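Section 5. Object Layout and Camera Check

Applies to the Hatamden Tullov tabletop picking kit with the Nimri fixed camera and Prellow control software. Complete Section 4 (Mounting the Arm) before you begin.

5.1 Before you start

The table must be level and must not move when pushed by hand. A plain matte surface in white or light gray gives the most reliable detection. Glossy surfaces can be used with the optional mat.

Light level at the tabletop should be at least 400 lux. Ceiling light is sufficient in most rooms. Do not aim a lamp at the work area. Soft shadows are acceptable; hard-edged shadows may be detected as objects.

CAUTION: Press the stop button and confirm that the status light is amber before reaching into the work area. The arm can move without warning when the light is green.

5.2 Clearing the view

1. In Prellow, open Setup > Park and select Park Arm. The arm folds back out of the camera view.
2. Wait for the status light to turn amber.
3. Remove all objects from the table and wipe it with a dry cloth.
4. Select Capture Background. Keep hands and sleeves out of the view until the progress bar closes.
5. Check the background picture on screen. The back edge of the table must be visible along its full width within the work zone.

Note: Small marks and scratches that are present during background capture are ignored later. Marks made afterward are not. Repeat step 4 if the table becomes stained.

5.3 Placing objects

1. Place the first object near the middle of the table.
2. Add the remaining objects one at a time. The standard license supports up to 9 objects in one layout.
3. Stand cans and bottles upright. Lay boxes flat on their largest side. A box may be placed at any angle to the table edge.
4. Place pans with the open side up. The handle may point in any direction, but it must lie entirely on the table.
5. Roll or fold cloth items. Flat cloth is not supported in this release.
6. Select Capture Layout.

Objects may partly overlap in the camera view. Prellow marks overlapping objects of similar color as a single cluster with a dashed outline. To separate them, tap the outline, select Split, and draw a line between the two objects. If Split fails twice, move one object sideways and capture again.

Shiny metal, such as can lids, may return a broken outline. Select Fill Outline. Do not cover the metal with tape, as this changes the grip height.

CAUTION: Use empty or sealed containers only. Lock the trigger of any spray bottle that has a lock. The gripper closes at a fixed force during the first pick and can discharge liquid onto the arm base.

5.4 Checking the layout

1. Open View > Labels. Each object should carry one outline and one name.
2. Correct any wrong name by tapping it. Corrections are stored with the layout.
3. Open View > Reach. Objects outlined in gray are out of reach and will be skipped. The arm needs 200 mm of clear height above the tallest object.
4. Select Save Layout and enter a name.
5. Step away from the table, release the stop button, and select Dry Run. The arm moves above each object in turn without closing the gripper.

If the arm stops off center on any object, repeat the camera alignment in Section 3. The fault is rarely in the layout. Rotate the camera by 90 degrees only if the bracket is mounted on the short side of the table.

Saved layouts from release 2 open in the current release, but their reach data is discarded. Run step 3 again on each one.

5.5 Reference layout 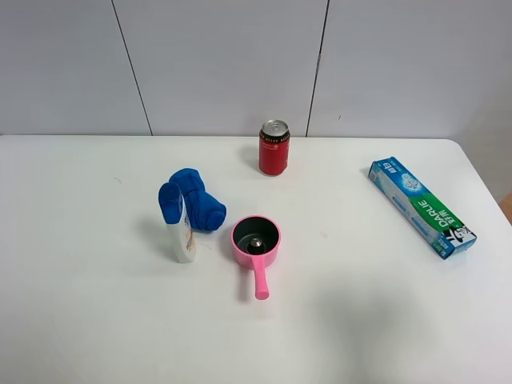 Text: Chalerm Wattanapong | Technical review: Vichien Chuensuk | Revised October

Mixed household layout, arm parked. The blue cloth bundle and the blue head of the spray bottle are close in color and overlap; expect a cluster outline and use Split. The pan handle points toward the near edge. The toothpaste box lies flat and diagonal at the right, clear of the other items. Apply Fill Outline to the lid of the red can if required. Continue with Section 6, First Pick.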